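August
By the Gilden Notes editor

I met her at eight in the morning, which she considers late. She has been moving other people's furniture for most of her adult life, the last stretch of it with a small outfit called Sedard, and she asked me right at the start not to use her name. "My customers will think I'm talking about them," she said. Then she laughed and added, "And I will be."

I've been wanting to do this interview ever since my own move last spring (two trips, one broken lamp, a mattress I still don't want to discuss). I had a whole page of questions and got to maybe half of them, partly my fault, as I kept interrupting to tell her about the mattress.

My first one was what she looks at when she walks into a house. I figured she'd say the piano. "Closets," she said. "I don't care about your sofa. I can see your sofa. I know what a sofa is going to do. Open the closet under the stairs and that's your extra hour." She says people always give her the tour of the big stuff, the dining table and the bed and so on, and walk right past the door with the vacuum cleaner and the Christmas tree and the bag of bags.

She also counts stairs. Her worst ever was a walkup with 78 steps and a landing so tight the dresser had to go up on its end the whole way. "The lady at the top had made lemonade," she told me. "I drank it sitting on the dresser. I asked first!"
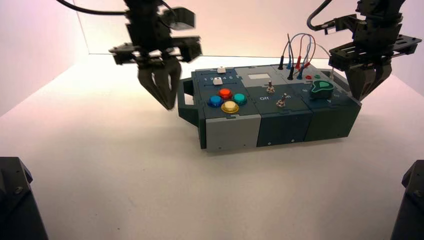
One reader wrote to me back in the spring to say that packing your own boxes is a waste of a good week, and that she would sooner skip a vacation and pay for the full service. I read that part of the letter out loud. My mover made a face, then thought about it. "For a kitchen, sure, I'd pay," she said. "For books, no. Anybody can pack books. Just use small boxes. Please. I'm begging people to use small boxes."

Books came up a lot, as a matter of fact. She told me about a retired couple with a big collection of cookbooks, all packed in wardrobe boxes, the tall ones with the metal bar inside. You couldn't tip them or lift them, and the bottom dropped out of the first one in the driveway. The crew ended up carrying cookbooks into the truck by the armload like firewood. "We all read a little on the way," she said. "I still make a soup out of one of those."

I asked about tape (she buys the good stuff, and tapes the bottom of a box twice before anything goes in). I asked about labels, too. Her rule is to write on the side of the box, never the top, and to write the room it's going to and not the room it came from. I'd done both of those wrong. My boxes said things like "misc. desk" on the lid, and they spent a month stacked in the hall with the lids hidden under each other.

We stopped there for the day, as her phone had rung four times. She had a long haul coming up, a family leaving Zilton for the coast, 345 miles with a goldfish tank, and she said I could come and see the other end of it if I could get myself there. So I did!

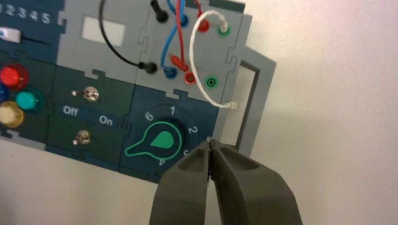 MOURA, August — The truck was already backed up to the garage when I pulled in, and the fish, I'm glad to report, had traveled in the family car. It was hot. She handed me a pair of gloves without asking whether I wanted to help and pointed me toward the lamp shades, so I knew where I stood.

Unloading is the part she likes best. "Loading, everybody's sad or they're fighting," she told me, halfway up the ramp with a nightstand. "At this end they're just tired, and somebody orders pizza." She puts the beds together before anything else comes off the truck. If the whole day goes sideways after that, she said, at least people can lie down. The screws for each bed ride in a sandwich bag taped to the headboard, and she has strong words for anybody who puts them in "a safe place."

I wanted to know what she'd tell a person moving for the first time. She leaned on the truck and took her time. "Get rid of it before, not after. You're going to pay me to carry that exercise bike, and then you're going to pay the city to come get it." She'd carried the same bike for the same customer on three moves. She had never seen a foot on it.
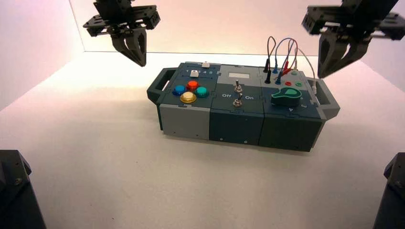
Lifting was the last thing on my list, and I expected a talk about knees. She did say knees, but mostly she wanted to talk about where your hands go. Furniture makers, in her opinion, have never had to carry what they make. A dresser gives you nothing to hold, and a big flat TV is worse. What she'd like is a carrying handle on the left end and another one on the right, same as that long gray box on the white tabletop, so each end has its own grip and you aren't hunting for one with your fingertips. "Put that on a couch and I'd work till I'm ninety," she said. Until then she uses straps, and she showed me how to loop one under a washing machine, and I nodded a lot and could not do it for you now.

I asked if she'd ever moved herself. Almost never, she said. She has been in the same little place for years, one floor, wide front door, no stairs at all. There's a closet in the back bedroom that she wouldn't tell me about.

The pizza came a little after six. I got two slices and a ride-along invitation for a job in the fall with, I'm told, a pool table in the basement. I've already bought my own gloves.

Contact: use the form on our front page | © Gilden Notes, all rights reserved | Back to top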